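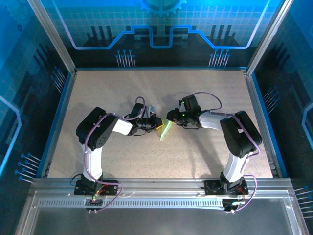

The two-arm cell, right arm with the yellow-green piece

Taking a group to the Cirkero open day, what should I know about the handover demo?
Posted by Nighat

Hi all. Need a bit of quick help. I'm bringing a school group to the Cirkero open day on Thursday, 32 of them, mostly year 8, and we've been given a slot at the two-arm demo. Photo is from the page they sent round to schools. Two small white and black arms on a rail, one passes a little see-through piece to the other.

Things I can't find out from the letter:
How long does it run for? We have until 2.30 and the coach won't wait.
Can they all see at once or do I split them?
Do the kids get to have a go, or is it just watching? One of mine has asked me this every day since I mentioned it.
Also is it loud. Two of them really don't do well with noise.

I rang the Jandeck building reception twice, got music. Any help appreciated, thanks

Swati
Went in July with my daughter's lot. You do need to split them, the box is not big and the arms are small, so anyone past the second row sees backs of heads. We did groups of 5 or 6 round the front and let them swap over. One pass of the piece from arm to arm is quick, well under a minute, then the staff talk a bit and run it again. Roughly 20 minutes for our whole group but we had fewer than you. I'd ask for the early slot if you can still get it.

Noise was fine, a sort of whirring. The hall itself was worse tbh, there's a Tronell stand by the doors with a speaker going all day. Go in by the side entrance and you miss it.

On having a go: the arms no, they ran those themselves. But there was a table with a hand controller and a smaller gripper and some foam blocks, and they got a turn each on that. Queue was long. Send half there while the others watch, thats what I wish we'd done.

Oh and tell them to watch the moment when both grippers are nearly touching. Mine were all looking at the cables and missed it the first time.

Usmani
never been to this one but open days are usually just watching. take a packed lunch, cafe at these things is always a rip off

Nighat
Thanks Swati, brilliant. Have emailed about the early slot and will do half and half. Didn't know there was a side entrence, is it the one by the car park?

Swati
Yes, car park side, blue door. Ring the bell, they're slow to answer it.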